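List: raltville-floor
Subject: Re: Picking cell, where we stand before the May meeting
From: Amanuel Abdella

Replying to the whole list because half of you asked me about this at the time clock and I'm tired of saying it in pieces.

Vusik wrote:

> All,
>
> A few words on the picking cell since there has been a lot of talk.
> The trial runs on the small block parts only. The arm picks from a
> metal bin and sets parts out for kitting. Our target is 28 parts a
> minute across the two stations once the program is tuned. We expect
> the cell to take over the repetitive part of kitting at Raltville
> and later at Dudgate. No one is losing a job. People will be moved
> to higher value work such as inspection, setup and cell support.
> Operators who want to learn the cell can sign up for 20 hours of
> training. Please bring questions to the May meeting and keep an
> open mind.
>
> Vusik

I have an open mind. I also have eleven years on kitting, and I sat next to the cell for two full shifts on my own break time plus whatever my lead would give me. So let me go through this.

"Takes over the repetitive part." Which part is that? Kitting is reaching into a bin, getting the right piece, turning it the right way and putting it where it goes. The reaching is the part the arm does. The part where you notice a piece has a burr on it, or that a short one got in with the long ones, is not in the program. I asked. The answer I got was "downstream inspection will catch it." Downstream inspection is two people, and they are already behind by lunch most days.

"28 parts a minute." I'd like to know where that number comes from. It was in the vendor slides before the arm was even bolted down, so it wasn't measured here. During the shifts I watched, the cell never ran a full hour without someone stepping in. A lot of it was small stuff. A part ends up against the wall of the bin and the gripper won't go after it. Two parts lie across each other and it goes for the wrong end. Somebody stops the cell, reaches in, shoves the parts back toward the middle, closes up, restarts. That somebody is an operator, and that operator's time is not counted anywhere I can find. If we're going to compare the cell to a person, count the person who stands by it.

For what it's worth, the kitting standard for that same family is 144 kits a shift per station. We hit it. We hit it in the summer with the dock doors open and the fans going. I would like to see one shift where the cell does 144 good kits with the babysitting written down next to it. One shift, that's all I'm asking for.

"Higher value work." I want to believe this one. But when I asked how many inspection openings there are, I was told it's being looked at. When I asked what cell support pays, I was told the job description isn't written. Those are two questions anybody would ask before they agreed to move, and they should have been answered before the email went out. A person who has done the same bench for years has a rate, a shift and a ride to work set up around that shift. "Moved to" can mean second shift at Dudgate. Dudgate is 60 miles round trip for me, and further for some of you.

The training. Twenty hours sounds fine. I signed up, and I'd tell anybody to sign up, because you're better off knowing the thing than not. But look at the outline before you get excited. Most of it is safety, fault codes and how to restart. There's very little in it on changing a pick or teaching a new part. That stays with Zabala, who put the cell in. So what we'd come out as is people who clear jams and call Zabala. I've done that job on the old labeler and it did not feel like higher value. You stand there waiting for a machine to need you, and when it does, you're the reason it's down.

There's another thing that doesn't show up in a spreadsheet. The benches used to face each other. You could talk, you could see if somebody was having a bad day with their hands and trade off with them. With the cell in, the benches got split, and the two people left on that side have their backs to everyone. One of them told me she goes hours without a word. I don't know what line that goes on.

I'm not against the arm. It's a good piece of equipment, it's strong, and it doesn't complain about its wrists, which is more than I can say. If it were doing the heavy castings at the end of the line I'd be the first to clap. Those are what send people to the doctor. The small blocks never hurt anybody that I know of, and that's where we put it, I assume because small blocks are easy to show visitors.

My questions for May, so they're in writing and can't come back as "we weren't aware":

1. Parts per hour over a whole shift, stops included, from our floor and no one else's.
2. Operator minutes spent at the cell, same shift.
3. Openings in inspection and setup, with the shift and the pay grade.
4. Who is allowed to change the program, and whether any of us ever will be.
5. Why this job and not the castings.

On number 1, I'd also want to know what counts as a pick. If the arm grabs a piece, drops it and grabs it again, is that one or two? It matters when you're being compared to it.

The bin on the bench, with the red and green blocks, for those of you at Dudgate who haven't been over:
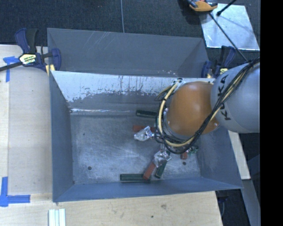
Amanuel, you left out changeover. At my old plant the cell was fine until they ran a second part number, and after that we lost most of a morning every time, and the hours got charged to the line instead of to the project. Ask which budget the changeover comes out of. Ask it in the meeting, too, with everybody there. If it comes out of ours then the cell looks great and we look slow, and next year they'll use that against us.

(That came in from Dudgate while I was still writing, so I'm pasting it in. It's a better question than any of mine. Call it number 6.)

I did put the changeover thing to Vusik in the break room. The answer was that the cell will be "dedicated" for the time being, so changeover doesn't apply. Fine. But the kitting area has never been dedicated to anything for longer than a quarter. We get a new mix every time a customer sneezes. The people on the benches switch over in the time it takes to swap a bin and read a card. So either the cell stays on one part and the rest of us take every odd job in the building, with the same rate expected, or it changes over and somebody pays for that. I'd like to hear which.

Also, to whoever asked me if we should just refuse the training: no. Please don't. If we're not in the room they'll say we weren't interested, and then the support jobs go outside. Take the 20 hours, keep your own notes, write down every stop with the time. A pocket notebook is fine. I have mine from the two shifts and anyone can read it, it's in my locker and you know which one.

If you can't make the meeting, send me your question before then and I'll read it out with or without your name on it. Second shift, I know the meeting is at 2 p.m. and that's no good for you. I've asked for a repeat at shift change and haven't heard back.

Amanuel Abdella
Kitting, Raltville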